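About Emon

Ilham Saragih started Emon in the Messtead district with one workbench, a drawer full of label rolls and a stubborn belief that a stockroom shouldn't need a thick manual. We still think so! Today we supply label printers, handheld scanners and our own Dekar stock software to 205 small shops and warehouses — and yes, we still pick up the phone ourselves.

Our repair bench, Tambunan, fixed 1,462 units last year, old ones very much included. 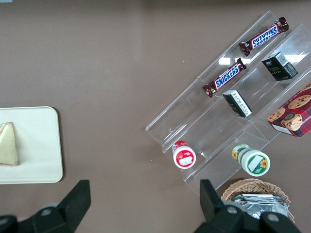
Come and see us

Drop by any time, the kettle is usually on.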